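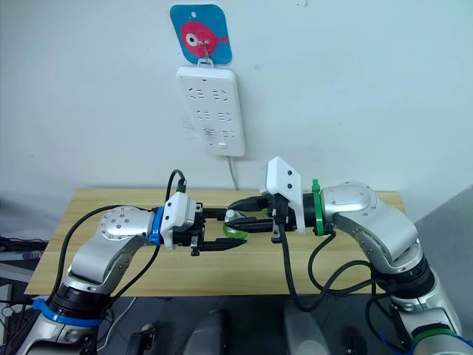 ## May - vocal session, Pillstead EP

Got going at 9:40. Maham Kakakhel sang the second track top to bottom four times and take three is the keeper, though I want the last chorus from take one (she pushes the high note a bit late and it's lovely!). Harsh stuff sits near 2,000 Hz, so I pulled a little out there and left the rest alone.
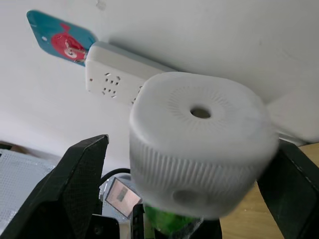

Do we still need the double on the verse? Only on the second one, panned slightly left and kept low. The first verse sounds bigger with one voice.

Tried the Wakov preamp against the Estex - same mic, same distance. The Wakov wins for her, the Estex goes thin when she gets quiet. Bounced both anyway, session folder 752.
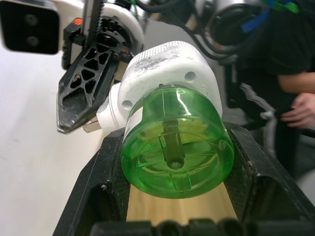 Naveed Warraich listened after lunch and said the bridge drags, and could we lose four bars before the strings come in. I cut two and he hasn't noticed yet.

Lashari wants rough mixes tonight - sending nearly 40 minutes of music, all unmastered. 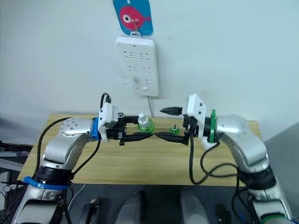 ## Next time

- retune the guitar before the intro overdub
- print the bridge lyrics bigger
- ask Maham about harmonies on track five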